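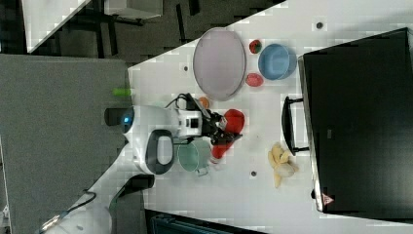
Figure 4.1 Toy kitchen things on a white tabletop, with a red pepper and a mint-green pot.

Chapter 4
What Do Words Mean? (And Who Gets to Say?)

When I was 19 I had a summer job at a housewares store called Papadakis, in a town called Zoltow, and on my first morning I was handed a price gun and told to "do the bowls." Easy, I thought! Half an hour later I was standing in the aisle with a thing in my hand that might have been a bowl, might have been a deep plate, and might have been the bottom half of a casserole dish. I priced it as a bowl. The manager repriced it as a serving dish. A customer bought it and asked me whether we had any more of those nice planters.

I've been telling that story to students for years, and it's still the best way I know into semantics, the part of linguistics that studies meaning. Chapters 2 and 3 were about sounds and about how words get built. Now we finally get to ask what all those words are for.

Most people walk into this chapter with a theory already in their pocket. It goes like this: a word has a definition, the definition is a list of features, and if a thing has all the features then the word fits. A bachelor is an adult man who isn't married. A triangle is a closed figure with three straight sides. For triangles this works beautifully, and I have no complaints. Try it on "bowl," though, or "game," or "soup" (please try soup, it's a wonderful way to ruin a dinner party), and the list starts to leak almost right away. Is cereal with milk a soup? Why not? You probably have a strong opinion, and I'd bet your opinion came before your reason did.

We'll call this first idea the checklist view. It's very old, it's tidy, and dictionaries lean on it heavily because they have to print something. The one on my desk, a battered Cuder student edition, gives "bowl" two lines and "set" several columns. Keep the checklist view handy, because we'll come back to it in Section 4.3 when we talk about kinship terms, where it does pretty well.
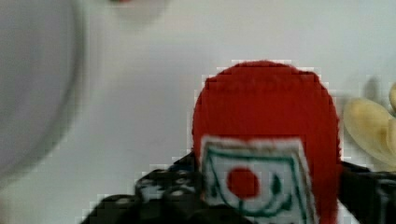 The second idea is that words are organized around good examples. Ask a room full of people to name a fruit and you'll hear apple long before you hear olive. Ask for a vegetable and somebody says carrot. Then somebody else says tomato, and there goes the rest of the hour. We call the best examples prototypes, and under this view a word reaches outward from its prototype to things that are less and less like it, until we start to hesitate.

I love the hesitating part. I once gave 84 first-year students a stack of drawings, and all they had to do was write one word under each, "cup," "mug," "bowl" or "glass." The tall skinny ones were no trouble and neither were the wide flat ones. In the middle it was chaos! What surprised me more was that plenty of students changed their own answers when I handed out the same drawings again in December. My colleague Gerasimos Vasilakis tried it with his Greek class, using Greek words of course, and his messy middle wasn't in the same place as mine. We'll look at his drawings in Section 4.5, along with some of the ruder comments people wrote in the margins.

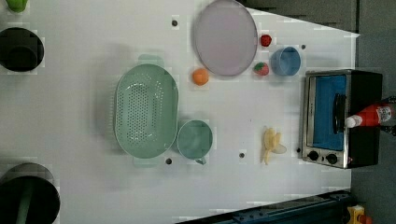 Figure 4.2 Colander, mug and plate. What would you call each one at home?

So which view is right? I'm going to be annoying and make you wait. Before we can pick, we need a few tools: the difference between what a word means and what it points at (4.1), the ways words can be related to each other (4.2), and a way of testing our hunches that doesn't depend on how sure of ourselves we feel that day (4.4).

Before you start Section 4.1, try this. Open one kitchen cabinet and say out loud the name of everything on the lowest shelf. Write down any item that made you stop, even for a second, and any item you have a private family name for. In my house the colander is the "grustus," after a cartoon character my brother made up, and I was embarrassingly old before I said it in front of company. Bring your list to class.

Words to watch for in this chapter: sense, reference, prototype, hyponym, antonym, polysemy, fuzzy boundary.

4.1 Sense and Reference

Let's start with the phrase "my neighbor's dog."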